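Mernlow (token)

Mernlow is a small proof-of-stake cryptocurrency, launched in September by the Vundside developer group. Ticker MRN. It grew out of a payments side project and was meant for low fees and small transfers, the kind that cost more to send than they're worth on bigger chains. Supply is capped, no mining.

History

First code was written by Eliécer Chávez as a fork of an older ledger called Weerasinghe, which had stalled. Most of the wallet code was kept. The consensus part was thrown out and rewritten over one winter, test network went up, broke twice, went up again. Main network opened with 667 coins set aside for testers, paid out in one block. Early trading was thin and mostly between the testers themselves.

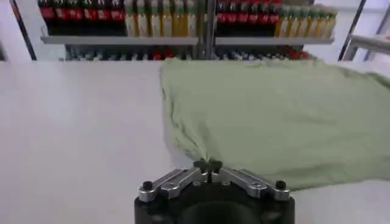
Chávez wrote on the project forum that the price in those first weeks "meant nothing at all" and asked people to stop quoting it. They kept quoting it.

An exchange listing came later, through Justwood, a small trading site that handled mostly coins of this size. Volume picked up, then fell back once the listing promotion ended. Justwood dropped the withdrawal fee for a while, which helped some.

Staking

Holders lock coins to help confirm blocks and get a share of fees. Minimum stake is 500 coins. It was 600 at launch, lowered after complaints that smaller holders were shut out. Locked coins can't be moved untill the lock period runs out. Early exit isn't supported, there was a proposal, it failed.

Validators that go offline lose rewards for the period. Validators that sign two versions of the same block lose part of the stake. 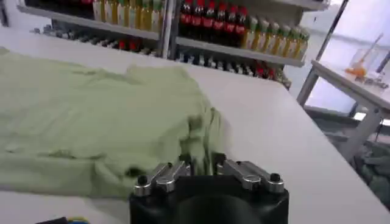 Wallets

Desktop wallet and a command line tool. Phone wallet was announced, then shelved. Recovery uses a word list, same format as the Weerasinghe wallet, but old backups do not import cleanly and the balance can show as zero until a full rescan is run. Hardware support is partial: sending works, staking doesn't.

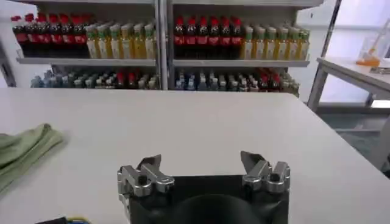 Criticism

Main complaint is concentration. A handful of early addresses hold a large part of the supply, and since votes go by stake the same addresses settle most proposals. Vundside has said it doesn't vote its own coins, though theres no way to check this on the ledger.

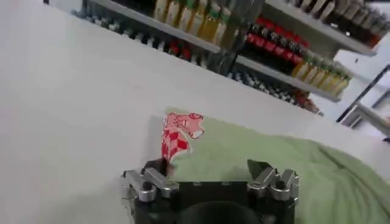 Other complaints are about pace. Releases are irregular, documentation lags behind the software, and the block explorer has been down for long stretches. Supporters point to the low fees and say a quiet coin is fine if it works. A plan to let stakers hand their vote to another address is still in draft.

Last edited 25th March | Contact | Copyright notice | Back to top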